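4. Rules for the two-arm bench

These rules cover block work on the taped table at the Godbridge lab. They apply to everyone who runs the bench, including visitors from Piltorthorpe.

4.1 Before you start

1. Check that both mounting plates are bolted down tight.
2. Keep hands, sleeves and tools outside the tape grid before turning on arm power.
3. Set out the foam cubes one at a time. A single grid cell may hold all of them at the start of a run.

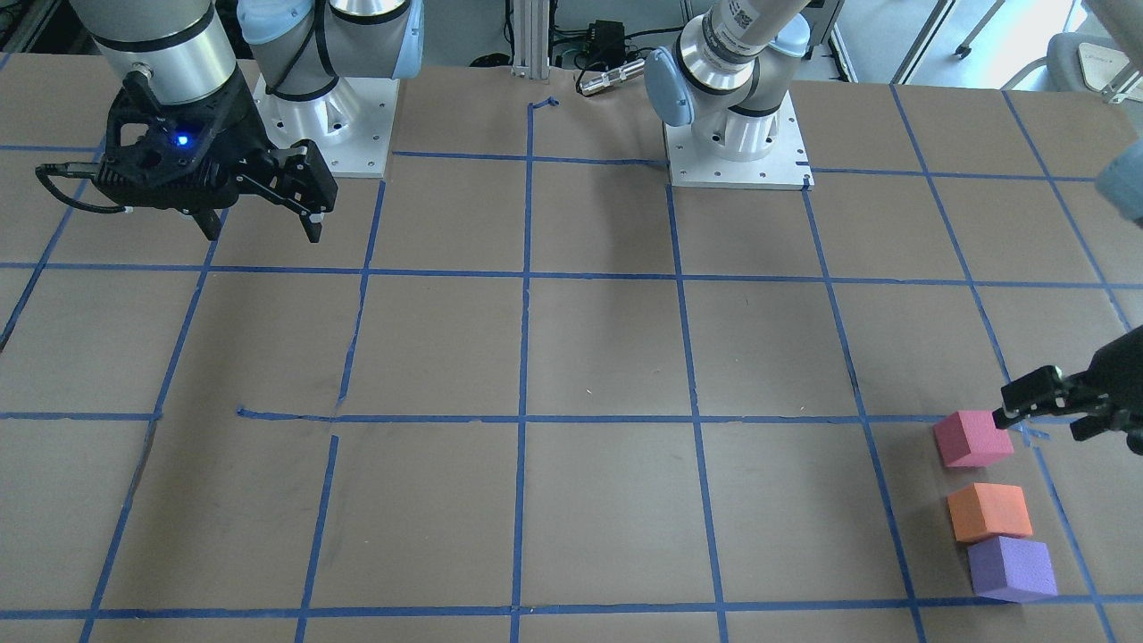

4. Press down any loose tape ends. Small breaks in a line are fine – lifted ends are not.
5. Write the name of the run in the bench log.

4.2 Working with both arms

6. Give each arm its own side of the grid. Neither gripper crosses the middle column unless the other arm is parked.
7. Lower the gripper straight down over the cube. Stop above it and check the finger position before closing.
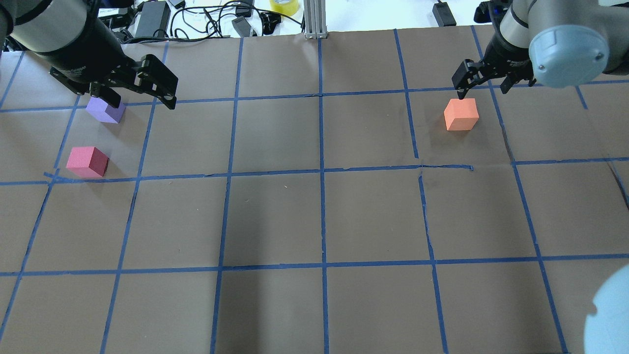
Figure 4-2. Left gripper above the purple cube, right gripper at the orange cube.

CAUTION: Do not reach in to straighten a cube while either arm has power. Press the stop button first and wait for both arms to come to rest.

8. Close one gripper at a time. Leave the other open and still until the first grip has been checked.
9. Keep power adapters and cables behind the far edge of the table, off the paper.

NOTE: If a cube slips twice in the same run, stop and log it. Do not raise the grip force to make up for it.

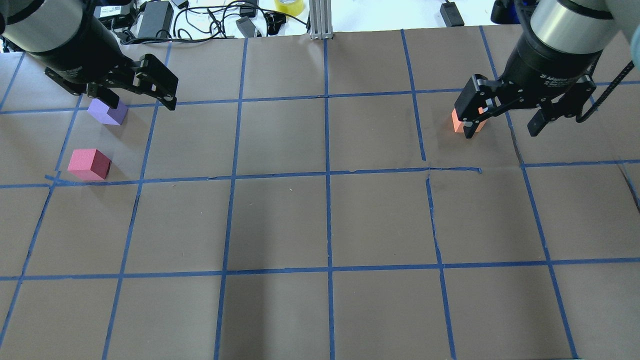 Hjørdis Haugen: Rule 8 should hold for releases too. At Ivby we open one gripper at a time and log each release on its own line.

Rule 8 will cover releases from the August revision on.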